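Ticket: Wall baskets at the Haltalby workroom – scuffs, residue and one basket not staying level
Opened: November 8, 2025
Status: Open, waiting for parts
Category: Fixtures and fittings 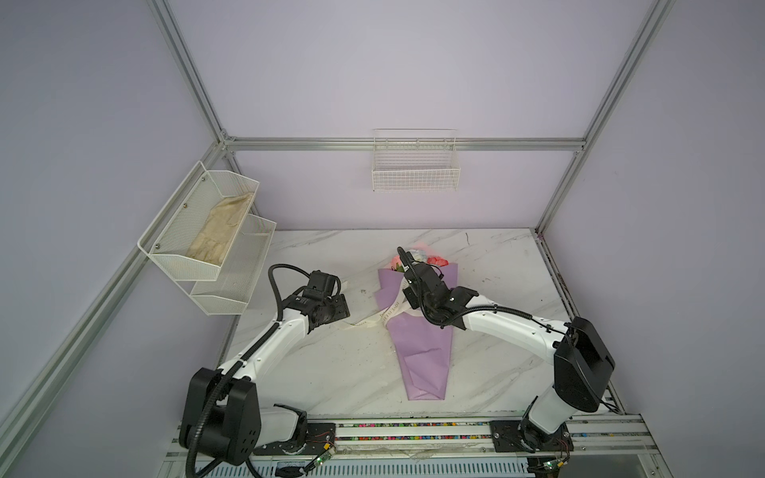
Reported problem

The wire mesh basket on the back wall was dropping at one end when anything heavier than a pair of scissors went in it. It came up level again when emptied. The reporter also asked whether the marks on the worktop could be cleaned off, and whether the two-tier rack on the left wall could take the wrapping supplies in the meantime.

Log

Entry 1
Asked for the basket to be kept empty until it has been looked at. Asked what was usually kept in it. Reply: ribbon reels, a stapler and a water spray, sometimes all at once. The stapler is the heavy one.

Entry 2
Took the basket down and checked the hanging bar on the flat of the bench. The bar is straight. One of the wall fixings behind it turned freely by hand, so the fault is in the wall and the basket is fine. Tightening it made no difference, the hole has worn too wide.

Entry 3
Ordered wall plugs in the next size up from Rathnayake, pack of 100, as they don't sell them in smaller packs. The rest can go in the parts drawer. Hung the basket back up so it doesn't get lost. Please don't load it.

Entry 4
Checked the two-tier rack. The screws on the upper tier are tight and it doesn't move when pulled. Fine for cloths, tissue and other light things. The lower tier is set back below the upper one, so tall items won't go in easily – keep it for flat stuff.

Entry 5
Worktop. Tried warm water and a drop of washing-up liquid on a small patch near the side, left it for 10 minutes and wiped with a soft cloth. Some of the residue lifted. The scuffs did not. The faint grey veining is part of the marble pattern, so please stop scrubbing at it. Second go on the same patch, left for 20 minutes this time, no better than the first.

Entry 6
Reporter asked about using a scouring pad. No. It will dull the surface. The Movero cleaning paste in the store cupboard is also too gritty for this top.

Entry 7
Supplier says the plugs are out of stock until December. Skimstead may have them sooner, have asked for a price.

Still to do

Refit the basket with new plugs – 2 needed.
Test it with the stapler in before signing off.
Wipe down the worktop after flowers have been on it, the same day if possible.
Decide whether the scuffs are worth doing anything about. Cosmetic only, low priority.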